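Puro key desk – simulated episodes and desk notes

Last updated: January

I look after this folder, so if something in it is wrong, it's my fault and you can come and find me. I've worked the key desk at the Istwood depot for longer than I'd like to admit, and when the firm decided to try an arm for handing out and putting away keys, I was the one who ended up writing things down. Doğukan Eren did the simulation and all the clever bits. I did the folders, the spelling and this README.

## What's in here

There are 1209 simulated episodes of a gripper picking up keys from a wooden surface, plus a folder of notes from the people who work the desk. The episodes are in `episodes/`, one subfolder each, with the camera frames, the gripper positions and a short text file saying what the arm was asked to do. The notes are in `desk/` and they're plain text, mostly typed up from paper by Nazanin Kermani, who can read everyone's handwriting including mine.

Each episode also has a result, which is one of `held`, `dropped` or `missed`. If you see `held_q` it means Doğukan and I couldn't agree and left it for later. Later hasn't come yet, sorry!

The split is by episode number. The last 59 are kept back for checking, so please don't train on those (I did once, by accident, and was thrilled with the results for a whole afternoon).

## Why keys

We hand out keys for vans, lockers, gates and the cages at Sukcombe. At six in the morning there's a queue, and half of it is people who've forgotten which gate they're on. The finding and fetching is what wears you out – bending to the low hooks, then reaching up to the high ones, all through the shift. Yavuz Kılıçarslan has had a bad shoulder for years and he was the first to say he'd happily let a machine do the top row.

The simulation deals with one small piece of that, getting hold of a bunch and lifting it. Rings are the hard part. They swing, they lie flat, and two of them linked together will do whatever they fancy.

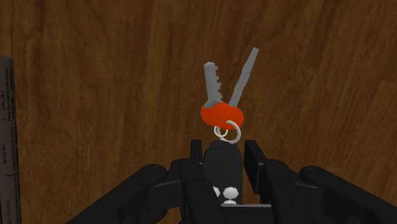 Does the arm mean fewer people on the desk?

Nobody's post has gone, and the rota still has the same names on it. The early shift has changed, though: one of us now checks the signing-out book and talks to the drivers while the fetching is being trialled, and we swap over halfway through.

I'd be fibbing if I said everyone was pleased. Tarık Dönmez liked the fetching, because it got him off the stool, and he's asked to keep doing it by hand on lates. That's been agreed for now. There's a good long note from him in `desk/lates.txt` and I'd read it before any of the numbers.

## Things to watch for

- The keys in the simulation are simpler than ours. No paper tags, no bits of string, no bottle openers.
- Grip force is in the files but don't lean on it. Doğukan says it's a rough guess.
- Around 20 episodes have the text file missing. The result is still there.
- "Leblanc" in the notes is the old key cabinet, the one with the sticky door. It isn't a person, whatever the minutes say.

## Using it

Anyone at Istwood or Sukcombe can copy the episodes. The desk notes are a bit different – people wrote them on the understanding that they'd stay in-house, so ask Nazanin before quoting any of them, even without names.

If you find a broken episode, send me the number and I'll move it to `odd/`. For anything about the simulation itself, try Doğukan after two, when he's back from the workshop.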